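Product Review: The Plindow Guided Reflection Journal

The Plindow journal is a bound book of daily prompts intended for adults who are adjusting to a major change: retirement, a move, the departure of grown children, or the death of a family member. It has 352 pages and is published by Femico. The review copy was used every day from April until the second section had been completed.

The book is divided by stage of adjustment, with no dates printed on the pages. A reader may therefore begin at any time of year and may leave a gap without facing a row of blank days. Each entry occupies 2 facing pages. The left page carries a short passage on a single theme, such as letting go of a routine or accepting help. The right page is ruled for writing, with a small box at the foot for one intention.

The passages are plainly written and are generally of good quality. Those on grief are the strongest. They do not set a timetable for recovery, and they allow for the possibility that a reader may have nothing to say on a given evening. The passages on retirement are weaker – several repeat the same advice on hobbies, and one assumes that the reader has a spouse at home.

The publisher recommends 30 minutes for each entry. In our use, the reading took very little of that time, and the remainder was sufficient for a full page of writing. Readers who prefer to write at length will find the ruled space limited, and no extra pages are supplied at the back.

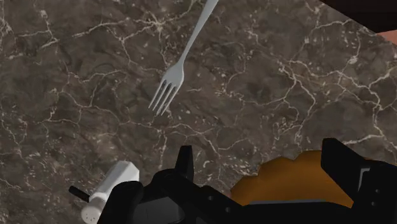
Faraji Simiyu wrote to us that he had used the journal after leaving the town where he raised his children, and that the questions had been harder than he expected. He skipped the entry on farewells twice, he said, and when he finally completed it he telephoned an old neighbor the same evening. He would have liked fewer prompts on gratitude in the opening weeks.

His last point is a fair one. The opening section asks for gratitude before it has made any room for disappointment, and some readers may set the book aside at that stage. We suggest starting with the second section and returning to the first later. Nothing in the order of the entries prevents this.

The binding lies flat when open and showed no loose pages at the end of the review period. The paper accepts ballpoint and pencil well, but a fountain pen left marks on the reverse side. The ribbon is too short to be of much use.

A companion set of 90 cards is sold separately. The cards repeat prompts from the book in shortened form and are not needed by anyone who owns it.

The journal is recommended for readers who want a steady, private routine during a period of change. It is less suitable for group use, as many of the prompts are personal and the book contains no notes for a leader.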